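Search this forum Search Advanced search

Desk bottles: is any of this worth 50 dollars?

**drybasil**
I keep getting shown the Cullus desk bottle. You've probably seen it. It has lines down the side every 400 milliliters, each with a little pep talk next to it, and it comes with its own round stand that is supposed to "anchor" it to your desk. Fifty dollars. For that you also get an app that I will never open.

I don't buy it, in either sense. I drink out of a plain plastic bottle from the store, it sits next to my elbow, and when it's empty I get up. But two people in my office in Kornow have the Cullus now and both swear they drink more. So I'd like to hear from someone who has had one longer than a month. Did the drinking last, or did you just like having a new thing?

**pothos_under_protest**
Had mine since October. The lines are useful for the first week. After that I stopped seeing them, the same way you stop seeing a sticky note. The stand is the best part of it and I think you could get the same thing from any rubbery coaster.

**kettle_logic**
Disagree with the above. I was never a water drinker and the lines work for me. I have to get to 2000 by bedtime (doctor's number, not the company's) and with a plain bottle I lose track by lunch. Is it worth fifty? No. Would I pay twenty for the same bottle? Yes, today.

**drybasil**
OK, but you could do that with a marker pen and a bottle you already have.

**kettle_logic**
I could. I didn't, for years. That's sort of what the twenty is for.

**tenpenny_nail**
Have we ever asked where "2000" comes from? I've seen 80 ounces quoted too, and those are not the same amount. Whoever sells the bottle picks the number that happens to divide nicely into their lines. If your doctor gave it to you, fine, different story. Everyone else is chasing a number off a box.

**pothos_under_protest**
Drink when you're thirsty. My grandmother managed.

**tenpenny_nail**
That's not evidence either, but I like her better than the app.

**slowdrawer**
I'm on drybasil's side. I tried the Trevis one, which is the cheaper copy, and the lid had a straw, a flip-up spout and a hinge. All three had to be scrubbed with a tiny brush. I'm not scrubbing a hinge to drink water. A screw cap has one part and you can see whether it's clean.

Mine is now a store bottle with a screw cap, parked on something grippy. It does not encourage me. Picture of my big investment, in two views:

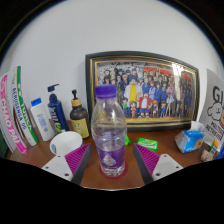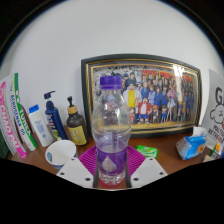
**Replies, page 2**

**kettle_logic**
Well, the purple cap and the purple label do match. I'll give you that much. But how do you know how much you've had? I see clear plastic and a label.

**slowdrawer**
I know I've had one when it's empty. Then I fill it again. I don't keep a total and I feel fine.

**drybasil**
This is exactly the setup I was defending. Can I ask about what's under it, though? The pothos person says the stand is the only good part of the Cullus, and you seem to have ended up with your own version. Does it do anything, or is it just a nice color?

**slowdrawer**
It keeps the bottle from wandering. I'm a leg-bouncer and the whole table shakes when I'm on a call. I wouldn't pay extra for one. I also wouldn't claim it "anchors" anything. If you hit the bottle with your arm, it's going over, anchor or no anchor.

**pothos_under_protest**
Agreed, mine has been knocked off its official stand at least as often as my old mug got knocked over. The box has a drawing of a cat bumping into it and the bottle staying put. I have a cat. The cat has not read the box.

**tenpenny_nail**
Never mind the bottle. Why is a big framed picture standing on the table, leaning on the wall, right behind something with water in it? One spill and it wicks up under the bottom of the frame, into the backing, and then into the art. I've pulled apart enough frames to know what that looks like. You get a brown tide line and it never comes out.

**slowdrawer**
I wondered who'd be first. It's a group picture of cartoon characters, and I like all of them. It leans there because I haven't decided where it goes.

**tenpenny_nail**
How long have you not decided?

**slowdrawer**
A while.

**kettle_logic**
I lean all my frames and nothing has happened to any of them. People put them on mantels and shelves all the time. I think the danger is oversold.

**tenpenny_nail**
Mantels don't usually have a drink in front of them. And "nothing has happened yet" is how every one of these starts. A frame that size wants two hooks and a level. If you must lean it, put a strip of felt along the bottom edge so it's off the surface a little and doesn't slide.

**drybasil**
Does felt help with water, though? Wouldn't it just soak it up and hold it right against the frame?

**tenpenny_nail**
Fair. Cork, then. Or those clear rubber bumpers. The idea is the gap. I'll take back the felt.

**windowseat_22**
New here, so be kind. I work near a framing counter (Norðdahl, if you know it) and they will sell you a "spill guard" for the back of a frame. It looked to me like wide tape. I asked what it did that wide tape doesn't and the answer was mostly about how it was acid-free. Maybe that matters for a painting. I doubt it matters for a poster.

What I'd worry about with slowdrawer's is the glare. In the second picture there's a bright patch near the upper right of the glass and you lose part of the art behind it. If it's going up on the wall anyway, try it in a few spots before you drill.

**slowdrawer**
Yes, I get that glare. From my chair it's not as bad as it looks there, but it's annoying. I was told to buy the non-reflective glass and then I saw the price and stopped being annoyed.

**kettle_logic**
You could tilt it. Hang the top wire a bit lower so it leans forward.

**tenpenny_nail**
Other way around. If you attach the wire lower down on the back of the frame, the top tips forward. Attach it higher and it sits flatter. Works for overhead lights. I'd try moving the lamp before doing either.

**pothos_under_protest**
Can we go back to water for a second? I have a real question about reusing store bottles. I've always heard you shouldn't keep refilling them. Is that another thing people say so that you'll buy the expensive one?

**drybasil**
Partly, I suspect. The boring part is true, a bottle you drink from and never wash gets gross. Soap and warm water, let it dry with the cap off. When the plastic looks scratched or smells odd, recycle it. I've read scarier claims, but always on a page with a bottle for sale at the bottom, so I'd want to see them from someone with nothing to sell.

**kettle_logic**
The ridged ones are hard to wash, though. You can't get a sponge down there and the grooves hold on to things. A wide mouth is one thing the Cullus gets right.

**slowdrawer**
I shake it with soap and a spoonful of dry rice. Rinse until the rice is all out. I can't promise it reaches every ridge, but it's better than the hinge was.

**drybasil**
Trying the rice. And I'm sticking with no on the Cullus, unless someone has one they're done with. pothos, are you selling the stand without the bottle?

**pothos_under_protest**
The cat sleeps on it now, so you'd have to ask him.

**tenpenny_nail**
slowdrawer, at least move the bottle to the other side of the table until the picture goes up. Two hooks. Post it when it's done.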